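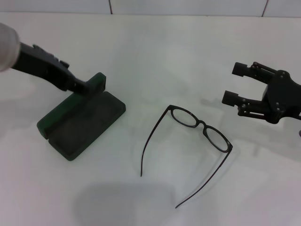
Optical Dispensing Basics
Unit 11: Cases, Storage and Handing Over Finished Glasses
Instructor: Gilang Nair

Reading for this unit: course pack, section on frame care.

Types of case
Clamshell: hinged lid, stiff shell, lined. Holds its shape in a bag. Check that the lid stays shut when the case is turned over.
Slip-in: soft, open at one end. Fine for reading glasses kept on a desk.
Folding: packs flat when empty. The closure wears out first.

Fit
The folded frame should drop in without being pressed. If the lid touches the front of the frame when closed, go up a size. Wide frames and wrapped sports frames often need the deep shell. In our stockroom the standard clamshell is item 802 and the deep one is item 3813.

Putting glasses away
1. Open the case fully and wipe out any grit. Grit in the lining scratches lenses.
2. Hold the frame by the bridge and fold the left temple first, then the right. Some frames are built to fold in the other order, so look at the hinges.
3. Lay the glasses in with the lenses facing up.
4. Place the cloth over the temples, clear of the hinge of the case.
5. Close the lid with a flat hand.

On the table
Glasses set down for a moment should not rest on the lens surfaces.

Lab on 2nd April, 40 minutes. Bring one frame and two cases of different sizes. Record which case fits and where the frame touches the shell. Hand in the sheet before you leave.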